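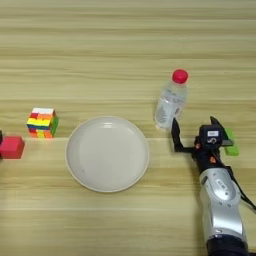 Bootsführung Küste, Modul 4: Person über Bord und Unterkühlung

4.1 Physiologische Grundlagen
Wasser leitet Wärme rund 25-mal besser als Luft. Der Verlauf nach dem Sturz gliedert sich in Kälteschock, Schwimmversagen und Unterkühlung. Der Kälteschock setzt sofort ein: unwillkürliches Einatmen, Hyperventilation, Blutdruckanstieg. Das Schwimmversagen betrifft zuerst Hände und Unterarme. Von Unterkühlung spricht man ab einer Kerntemperatur unter 35 °C; der Ausgangswert liegt bei 37 °C.

4.2 Verhalten im Wasser
Atmung kontrollieren, Auftrieb sichern, erst danach handeln. Bei angelegter Weste Embryonalhaltung (HELP) einnehmen, bei mehreren Personen eng zusammenschließen. Schwimmen nur, wenn das Ziel sicher erreichbar ist – das gekenterte Boot wird in der Regel nicht verlassen. 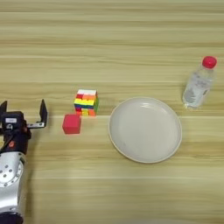
4.3 Manöver und Bergung
Ausguck bestimmen, MOB-Taste drücken, Rettungsmittel werfen. Motor vor dem Aufnehmen der Person auskuppeln. Bergung möglichst waagerecht; bei senkrechtem Anheben droht ein Kreislaufkollaps.

4.4 Übungsrevier
Die Praxis findet im Hafenbecken Hanero statt, Ansteuerung über die Tonne Farness. Abstand zur Mole: 500 m, bei auflandigem Wind 400 m. Je Boot sind 2 Wurfleinen mitzuführen.

Zur Vorbereitung: Skript Žukauskas, Kapitel 2. Abgabe der Manöverskizzen bis 13. Dezember. Der Wiederholungstermin liegt im April.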